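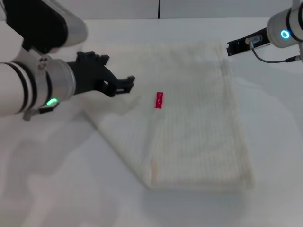

Mercedes Bedoya says the old Branadine sheet had the towels folded in half first and hers never fit the shelf. Go by this one.

4. Folding
4.1 Lay towel flat, label down. Smooth from the middle out.
4.2 Long sides in, thirds. Edges shuold meet the fold – no overhang.
4.3 Fold in half, then half again.
4.4 Stack fold facing out. Max 7 per pile.

Note: white towels on a clean table only. Wipe it first.

CAUTION: do not fold damp. Back in the dryer, low, 45 minutes, then check agian.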